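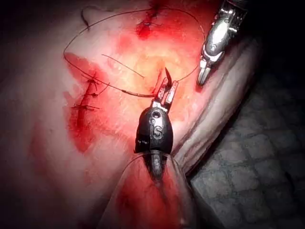
Jan 28, 2022

I have spent most of the winter teaching a machine to do something my grandmother could do in front of the television. She had better lighting, admittedly, and her cushions never slid about.

For anyone who has wandered in from the bread posts: my day job is at Pedlow, where I work on getting surgical robot arms to do small pieces of stitching by themselves. Small pieces is the important bit. We are not letting it near a person. We work on tissue on a bench, and the task is one stitch: pick up the curved needle, push it through one side of a cut, bring it out the other, pull the thread along, tie off. Then do it again, slightly further down.

The method is imitation. A person who can sew drives the arms from a console, we record everything the arms did and everything the cameras saw, and a network learns to guess the next small movement from the last few views. We call our version Tedero, after a misspelling in a grant form that we were too tired to correct. It has now watched 3000 stitches, which is more than I would sit through voluntarily.

What's new since I last moaned about this is the thread.

Our first model more or less ignored it. It knew where the needle was and where the cut was, and it treated the long loop of suture trailing across everything as a sort of weather. You can get surprisingly far like that. Then the loop drifts over the stitches you've already put in, the needle goes under it instead of over, and you have a knot in a place no surgeon has ever wanted one. Thread is also thin, dark and shiny, and it likes to lie across a cut that is also thin, dark and shiny. I have stared at a still for a good minute arguing with a colleague over which was which.

So we tried two things. The first was to make the model draw the thread as well as choose its next move: a rough line, from needle to tail, on every view. The drawing gets thrown away afterwards. It only exists to make the network pay attention, like asking a child to repeat back what you just said. The second was to feed it views from up close at the instruments as well as the fixed camera overhead, which spends a lot of its life looking at the back of a gripper.

The close views helped with the needle and did very little for the thread. The drawing helped with the thread and, for reasons I can't give you, made the needle handover worse for a fortnight. We had changed the learning rate on the same afternoon and forgotten to write it down. I'd like to say this was somebody else.

Results, then. We ran 20 trials, three stitches in a row each time, no human touching the controls. The old model finished all three in 2 of them. The new one managed 12. I am pleased with 12. I am also aware that if a tailor told you your trousers would stay up in 12 cases out of 20 you would go elsewhere.

Most of the failures are now at the knot. The arm with the needle makes its loops round the other jaws quite nicely, and then the second gripper goes to collect the loose end and closes on nothing, with great confidence. It will do this up to four times before it gives up. The short tail is hard to see and there weren't many examples of people fumbling it in our recordings, because the people we recorded are good at this. We need worse data. I have offered my services.

The group behind the Zelenák benchmark has asked for our trial logs, so those are being tidied now, and I'm taking a talk to the Sorkermont workshop in February if the slides ever stop being 40 copies of the same loss curve – they're very good loss curves, but still.

Next job is recording recoveries: dropped tails, slack thread, a needle held at a silly angle. Bread will return when the starter forgives me.

Filed under: Work, Robots, Things That Tangle

3 comments

mossybank
Does it know when it's gone wrong, or does it just carry on?

Author reply
Just carries on. There's a tension check that stops it pulling too hard, but that's a plain old rule and the network has no idea it's there.

needles_and_pens
Quilter here. A shorter thread solves most of this!

Get new posts by email. Unsubscribe whenever you like. This site uses cookies to remember that you have already closed this message.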